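Stop Grading Robots on the Last Second

I've been chewing on this one since the Clatano demo and I'm going to try to get it out in one go, so forgive me if it wanders a bit.

The way we score robot manipulation work is kind of broken. You know the drill. You run your robot on a task forty times, you count how many times the part ended up where it was supposed to end up, you divide, you put the number in bold in a table. Everybody else's number is a little lower than yours and isn't in bold. Done! Paper!

I used to think that was fine. I mean, the job is to get the part on the shelf, so why not ask whether the part is on the shelf? But I spent a good chunk of this spring reading run logs for a humanoid doing parts handling (pick up a big molded car part, carry it to a rack, set it down), and after a while the success number started to feel like the least interesting thing on the page.

What got me was the Hisow paper. If you haven't read it, the short version is that they took a bunch of ordinary runs and split each one into four stretches: reach, grasp, carry, place. Then they had people mark every little save along the way. A save is when the grip slides and the fingers catch it, or the arm drifts toward the rack post and swings back out. They compared two control policies that had the exact same success rate. One of them needed three times as many saves to get there. Same bold number in the table! If you'd only looked at the table you would have flipped a coin.

And people's response to this, at least the response I keep hearing, is "so what, it got there." I really don't buy that.

Think about what the robot is holding. A block from a toy set is easy to love. It's got flat sides, it weighs next to nothing, and wherever you grab it you've grabbed it well. A big black plastic car part is a whole different animal. It's wide, it has openings all over it, and the robot ends up with its fingers hooked over one edge while most of the part hangs out in front of it. Tilt the wrist a little and the far end moves a lot. Every hole is a place a finger can go in and then have a hard time coming back out of.

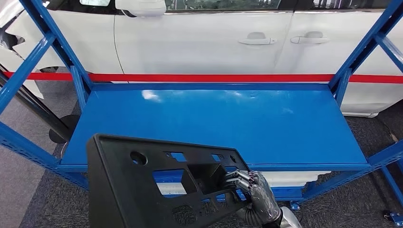
So when somebody tells me a policy can carry a thing like that, I want to know how. Did it hold the same grip from start to finish, or did it fumble its way over and get lucky at the end? The lucky one is going to show up in your results as a win, and then somebody is going to put it on a real line next to real people for a whole shift, and the luck is going to run out before lunch.

There's a fair argument on the other side and I don't want to skip it. Marking saves is slow, and it's a judgment call. Two people watching the same run will disagree about whether that little wobble was a save or just the hand settling. The Hisow folks admit as much, and the agreement between their markers was, let's say, not amazing on the carry stretch. A success rate is dumb but it's hard to argue with. The part is on the rack or it's on the carpet.

I get it. I do. But the fix for a fuzzy measure is to work on it, and we're not going to work on it if it never leaves the appendix. The Nonddale group is already trying something cheaper, where they look at how much the finger joints move after the grasp is supposed to be finished. Fewer late movements, calmer grip. It misses plenty (a hand can be perfectly calm while the part is slowly slipping away), but it costs you nothing because you've got the joint data sitting there anyway. I ran it on our own logs over a weekend and it sorted our runs pretty close to how I'd have sorted them by eye.

One more gripe while I'm here. Please, please, show the ugly runs. I don't mean the big dramatic drops, everybody loves those and they're great for a talk. I mean the boring ugly ones, where the robot takes forever to line up with the shelf and backs off and tries again and finally gets the thing down. Those are the runs I learned the most from, and I had to ask for them by email.

I'm rewriting our own results section before the July deadline with the saves right next to the success rate, same table, same size type. Our number is going to look worse for it. If you're reviewing for that workshop and you get a paper with a weird extra column in it, well, hi.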